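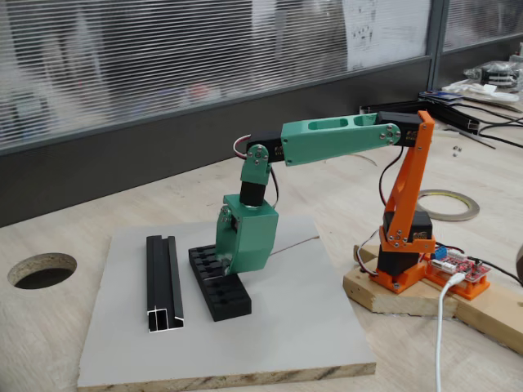

1/ Zedik, week by week

A few of you asked how the after-school robotics club is getting on, so make a cup of tea, because I've got a thread's worth. Our arm is called Zedik, the pupils voted for the name, and I was firmly told that it's spelled with a k and that I'm not to shorten it.

2/ The orange and teal wasn't a design decision. We had most of a reel of each left over from the Prantl build last year and I'm far too mean to buy filament while there's filament in the cupboard. The pupils have decided these are now the club colours and there's talk of a scarf.

3/ Every printed bit of it came off our own machine. The shoulder link took three goes. First one warped, second one had the screw holes a hair too tight and split when we forced it (my fault, I was the one forcing it), third one went on sweetly and I may have done a small dance.

4/ We've screwed the base plate down to a good thick block of wood, and I can't recommend this enough if you're building one at home or at school! Before that we had it on a bit of thin board and every time the arm swung out the whole thing tried to curtsey. The control board sits on the same block in its own little printed tray, so it all gets carried to the cupboard in one piece.

5/ The task we're working on is for the Grekilport schools' day in February. You get a black slotted holder and a short length of aluminium profile on a board, and your arm has to move the holder to a marked spot without knocking the profile over. Sounds like nothing. It is a very great deal more than nothing when you're thirteen and you wrote the code yourself.

6/ The gripper has to come down from straight overhead, or as near as we can manage, and that's where we've spent most of this half term. Come in at a slant and it shoves the holder along the board like a little snow plough. The pupils worked out that if the wrist is pointed down early, well before the elbow starts to drop, it behaves much better. I had been about to suggest something far more complicated, so I kept quiet and nodded wisely.

7/ Numbers for those who like them: they logged 157 attempts on paper before half term, with a tick or a cross and a comment for each. The comments are my favourite thing. "Nearly." "Nearly but sideways." "Went for the tape." I've kept every sheet.

8/ Somebody always asks about money. The servos and board came out of a £300 grant from Zitia, who have been lovely to us, and there's a bit left over for spares, which we'll need, as we've already cooked one elbow servo by asking it to hold a pose all through a fire drill.

9/ Wires! If anyone has a tidy way of running servo leads along an arm this size, please tell me. We've got a bundle at the elbow that I don't love, and cable ties seem to stiffen it just where you want it to bend. A friend suggested spiral wrap. Is that worth the bother, or does it just make a fatter bundle?

10/ Next Tuesday we're trying it with the speed turned up a notch. Two of the quieter pupils have taken over the timing code and have asked, very politely, that I don't touch the laptop. I've been given the job of putting the holder back where it started after each go, and I'm told I'm getting better at it.

11/ I'll post the schools' day rules once they're sent round. If you've got a spare servo of the ordinary hobby sort gathering dust, my messages are open and we'll happily pay the postage.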